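Worolby-floor mailing list
Reading time: 4 min

From: Yiğit Karakaya
Date: 2021-02-20
Subject: Re: [worolby-floor] rounds and the new shift sheet

On the shift sheet, Ağca office wrote:

> The draft sheet for the arm going on the corridor rounds is attached.
> As we see it the night rounds person drops from two walks to one, and
> the second walk becomes "robot assist." We would like to know from
> the people who do the rounds:
>
> 1. Is one walk enough if the arm does the panels and doors?
> 2. Who signs the log when the arm has done the check?
> 3. What should be left off the arm's list for now?
>
> Please reply to the list so everybody sees the same answers.

I'll take these out of order. I was on the trial shifts in December and I have been on most of the shifts since, so this is from doing it. I haven't read the Grultside proposal past the first page.

Question 3 first, because the other two depend on it. The arm's list in the draft has 84 points. The paper list we walk with has 154. The difference is mostly things that were left off on purpose, like the roof hatch and anything behind a second locked door, and I have no problem with that. My problem is with points that are on the arm's list and written as if they were one job. "Check white panel and cabinet" is two jobs with two ways of going wrong. A panel door is flat and sits back in its frame, and the fingers need to come in at an angle that suits it. The cabinet beside it is a different depth. When I do it by hand I don't think about any of that. When the arm does it, somebody has to set the approach for each one, and right now that somebody is whoever is on shift. 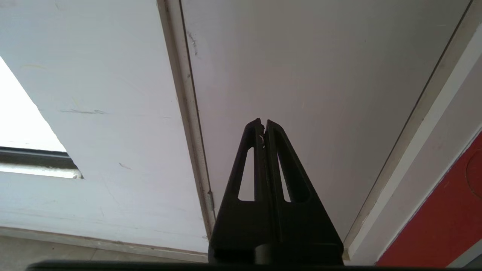
That setup time is missing from the sheet. I'd like it put in as its own line with its own minutes. On my shifts it has been the biggest part of the work, and on paper it looks like I was standing there. People coming over from the day side have asked me what I do all night now that there is a robot. What I do is position it, watch it, stop it when it is about to lean on something, and write down what it touched. It's slower than walking and you can't do it while doing something else.

Also on question 3, please take off anything that needs the lock turned until the keys question is settled. I don't want a key left with the machine, and I don't want to be called from the other end of the building to turn a lock and then leave again. If I have to be there for the key I may as well do the check.

Question 2, who signs. At the moment the Drudum tablet fills in the line by itself and puts my initials on it because I'm logged in. I have asked for that to be changed and I'm asking again here. If the arm did the check, the line should say the arm did it and I was present. If I looked at it myself, then I sign. When a landing valve or a hose gets looked at, I want a person's name against it and I want that person to have used their eyes. I wouldn't sign for a coworker's check that I didn't see, and I don't want the tablet doing it for me.

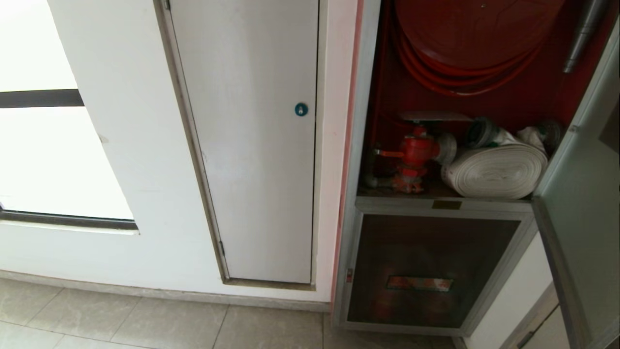 Worolby Building Services, Night Rounds Team

The fire cabinets are the place where I'd keep a full manual walk no matter what the arm can do. There's a lot in a small space in each one: the reel, the nozzle, the valve, the rolled hose with its couplings on the shelf. Reaching into that without knocking anything is a lot to ask, and most of what I check is judgment anyway. Is the hose rolled the way we were taught, is the nozzle where the next person will grab for it. I would leave the cabinets whole with the rounds person and let the arm practice on flat panels and plain doors.

So for question 1, my answer is no, not yet. Two walks stay, and the second one can be shorter if the cabinets were all done on the first. If you want to save time on something, save it on the typing. The arm's log and the paper log both get typed into the same system by hand, and last month that was 200 lines I entered twice.

About pay and hours. A few people have written to me off the list and asked me to raise it. The draft calls the shift "rounds and robot assist" but keeps it on the rounds grade. Setting approaches is a skill and it took me a good while to get decent at it. Nobody on the team got training beyond the one afternoon. If it's part of the job it should be in the job description, and there should be proper time for the others to learn it on a paid shift. I also don't want to be the only one who can run it, because then I can't take a week off.

I'm not against having it here. My knees like it fine, some of the low panels are hard on them. It has been good at doing the same panel the same way every time, and that helps when you want to compare one week with another. I just want the sheet to show what the work is.

What I'd change in the draft, short version:

- split panels and cabinets into separate points
- cabinets stay manual
- nothing that needs a key
- a line for setup time
- arm's checks logged as the arm's
- both walks kept until we look at it again

I can bring a marked-up copy to the next handover if somebody prints the draft. The printer on our floor is still out of toner.

Yiğit

6 replies | 2 shares

Get the weekly digest of this list by email. You can unsubscribe at any time.
This site uses cookies to keep you signed in. Accept | Settings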